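4.3 Recording Demonstrations: Cloth Folding

This section covers recording sessions for the cloth folding task on a Ranlow arm with the Prodgate recorder. Complete the wrist camera check in section 4.2 before you start.

Before recording

1. Clear the table of everything except the cloths listed on the task card.
2. Set the room lights to the level used in earlier sessions and close the blinds.
3. In Prodgate, select New Session and enter the task name exactly as printed on the card. Names are case sensitive.
4. Set the episode limit to 30. The recorder stops by itself when the limit is reached.
5. Open the gripper fully and move the arm to the start pose.

Note: Start poses saved before the June update are not read by the current version. Save them again.

Recording an episode

6. Press the left pedal. Wait for the tone — the first frames are dropped if you move early.
7. Guide the arm through the fold at an even speed. Keep your hands behind the wrist joint.
8. Release the cloth, open the gripper and back away before you press the pedal again.
9. Mark the episode Keep or Discard. An unmarked episode is held for 7 days and then deleted.
10. Move the cloths to new positions. Change the angle as well as the distance from the table edge.

Caution: Do not reach between the fingers while the drive light is on. Use the stop button first.

Checking the wrist view

The wrist view should show both fingertips and enough of the table to place the next grasp. A cloth may run past the side of the view at the start of an episode, as long as the part to be gripped comes into view during the approach.

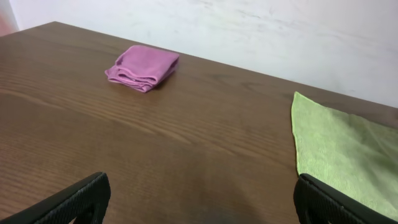
11. Play back the first 3 episodes at normal speed. Look for blur, dropped frames and drift between the arm log and the video.
12. If drift is found, discard the session, restart the recorder and return to step 3.

Note: Folded and flat cloths may be mixed in one session. Enter the starting state of each cloth in the Layout field. Episodes with an empty Layout field are skipped during export.

13. Select Close Session. Leave the power on until the status line reads Saved.

For export settings, see page 54.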